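The Good Cup

When Libor Mikuš moved into the third-floor flat in Haststead, the lease came with two pages about the cups. The heating got a paragraph. The fire escape got a line and a misspelling.

The cups belonged to Mrs. Papadakis, who had the lease, the big bedroom and the last word. She had carried them home from Birnton in a hatbox, years ago, and she held that a cup put away damp was a cup insulted. They were to stand on the rack until she said otherwise. She said otherwise after supper, as a rule, unless there was something good on the radio.

"Upside down," she told Libor on his first morning.

"All of them?"

"Are you planning to catch rain?"

He was not. He was planning to finish his thesis on the canal tolls of Wukilura, which ran to 916 pages and had so far been read by his mother, as far as chapter two. He washed the cups, set them out and went back to the tolls. When he came in again for bread, Mrs. Papadakis was standing over the rack with her coat on.
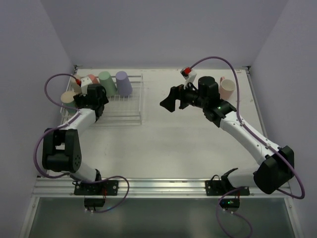 The rack at the back left, with the cream cup lying down on the job.

"Who did the cream one?" she said.

Since there were only the two of them in the flat, Libor gave this some thought.

"It may have rolled," he said.

"Cups don't roll. Cups are left." She buttoned her coat up to the chin. "The purple knows how to stand. The mint knows. Even the beige, and the beige came free with a kettle."

She went out to buy fish. Libor looked at the cream cup for a while and found he was on its side. It had been a long December. He had 3000 words due to a man who signed his letters with a rubber stamp, and if someone had offered him a wire rack to lie down on, he would have taken it, grid marks and all.

He left it where it was. This was the nearest he had come to an act of rebellion since the age of 12, and he ate his bread standing up, in case he had to explain himself quickly.

Mrs. Papadakis came back with the fish and another matter on her mind. There was one cup he had not been properly introduced to, she said. The one with the blossoms. Her husband had proposed over it, or else he had asked for the sugar; he mumbled, and by the time it was cleared up they had booked the hall.

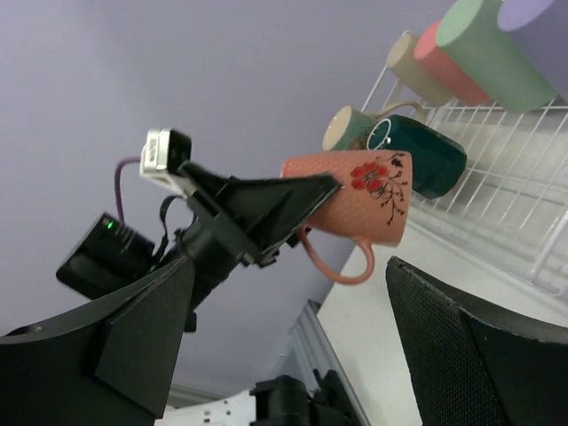 "You may use it on Sundays," she said, "when you've learned to hold it."

"By the handle?"

"By the handle, he says." She unwrapped the fish. "My husband held it by the handle for thirty years and never once tasted the tea."

Libor said he would practice. She passed him the potatoes and a knife with hardly any edge, and while he peeled she reached past him, humming, and stood the cream cup up. Then she seemed to think about it, and laid it down again.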